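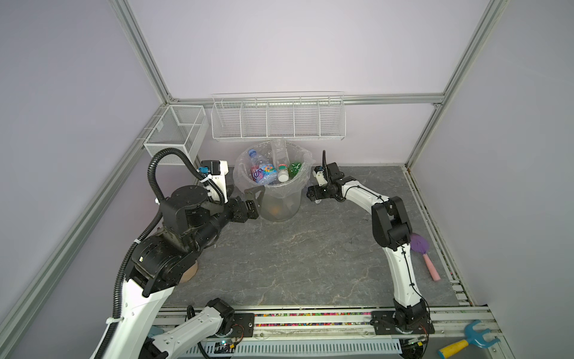 Hiklow publishes maintenance procedure for two-arm sorting cell

Gurkton, 7 June 2021

Hiklow has released the full maintenance procedure for its two-arm sorting cell, the bench-scale enclosure used at the company's Gurkton workshop for bottle handling and small-object work. The procedure covers the frame, the floor panel, both arms, the grippers, the wrist camera and the cable runs. It replaces the shorter checklist supplied with the first cells and applies to all units built on the aluminium extrusion frame.

The document was written by Yến Võ, maintenance lead at Hiklow, with Rosalba Longo of Russo, the contractor that assembles the frames and fits the wall panels.

"The old checklist told people to inspect the cables and tighten the bolts," said Võ. "It did not say which cables, in what order, or with the arms in what position. Two technicians could follow it and leave the cell in two different states."

Frame and panels

The cell is built from silver aluminium extrusion posts with pale wall panels set between them. The side panels angle inwards towards the back, where a horizontal rail runs just above the rear edge of the floor. Under the new procedure the frame is checked before anything else, with both arms parked and the supply isolated. Post fixings are tightened from the bottom up. The back rail is checked with a straight edge and must be corrected before the arms are re-referenced.

The dark floor panel is wiped down with a damp cloth and mild detergent. Solvent cleaners are excluded. A panel that rocks when pressed at any corner is to be lifted and reseated, and the underside cleared of debris.

The front rail has its own section. Small items such as beads collect in the open channel of the extrusion, and sorting work produces a steady supply of them. The channel is to be cleared with a soft brush and a vacuum nozzle, working away from the arm mountings and from the exposed circuit board on the rail. Compressed air must not be used anywhere along the front rail. Toys and other handling objects are returned to storage before the arms are moved under power.

Arms and mountings

Both arms are fixed at the front of the cell and reach in towards the centre. The procedure treats them separately. The left arm is carried on a black mounting plate and the right on a bolted bracket, and the two have different torque settings, printed on the card supplied with each cell. Fixings are marked with paint pen after tightening so that any later movement can be seen.

Each joint is then driven slowly through its working range, one at a time, with the other arm parked. The technician listens for a change in motor note and records any joint that hesitates. A joint that hesitates twice at the same angle is taken out of service. Joint housings are not to be opened on site; the complete joint is exchanged and returned to Hiklow for examination.

The interval for the full arm check is 200 operating hours. Cells that lift filled containers should be checked at half that interval.

Cable routing

The largest change concerns the left arm. Its cables run in a black corrugated conduit which leaves the wrist in a loop, passes above the small wire basket in the back corner and returns down the side of the arm, held by white zip ties. The loop gives the wrist enough slack to turn. If it is too short, it loads the connectors at full reach. If it is too long, it can catch on the basket.

The procedure sets the loop with the gripper at the middle of the floor. The wrist is then turned by hand to each limit. The conduit must not pull tight at either end of travel and must not touch the basket. Ties are replaced if they show whitening or nicks, and are to be closed firmly enough to stop the conduit sliding without flattening it. Cut ends are trimmed flush.

The right arm uses thinner cables clipped along the white links. These are checked clip by clip from the shoulder to the wrist. A loose clip is replaced, never taped. Cables leaving either arm should enter the slotted duct at the front of the cell by the nearest opening.

"Most of the faults we are called to are cable faults," said Longo. "The arm stops, and the first thing people suspect is a motor. We have asked for the wiring to be checked before any joint is exchanged."

Grippers and camera

Gripper fingers are cleaned at the end of each shift and inspected for wear on the inner faces. Fingers are replaced in pairs. After replacement the gripper is opened and closed nine times without load, then tested on the reference container, a frosted plastic bucket with a clear liner bag. The liner should be folded well over the rim so that the fingers do not draw it out. Bottles of mixed size and colour are used for the test load.

The camera module beside the right gripper is cleaned with a dry lens cloth. If its mounting has been disturbed, the calibration routine must be repeated before the cell is returned to use.

Wire baskets are emptied before calibration and their fixings checked at the same time. The long basket on the back rail must hang level, as its compartments are used as fixed positions in the control program.

Records

Each cell is supplied with a logbook. Entries are to give the operating hours, the part inspected, the action taken and the initials of the technician. Hiklow reviewed 324 logbook entries while preparing the procedure and has rewritten the entry sheet to remove the single "arm checked" box, which did not state which arm was meant.

Availability

The procedure is supplied free of charge to all operators of the cell. Printed copies, torque cards and spare clip sets can be ordered through Curnurura, which handles parts and documentation for Hiklow. Operators who hold the earlier checklist should withdraw it when the new document arrives. Cells fitted with a non-standard floor panel or with additional baskets should be referred to the Gurkton workshop before the cable loop is reset.

About Hiklow

Hiklow designs and maintains small robotic cells for sorting, handling and laboratory use. Frames and panels are assembled by Russo.

Press contact: Yến Võ, Hiklow, Gurkton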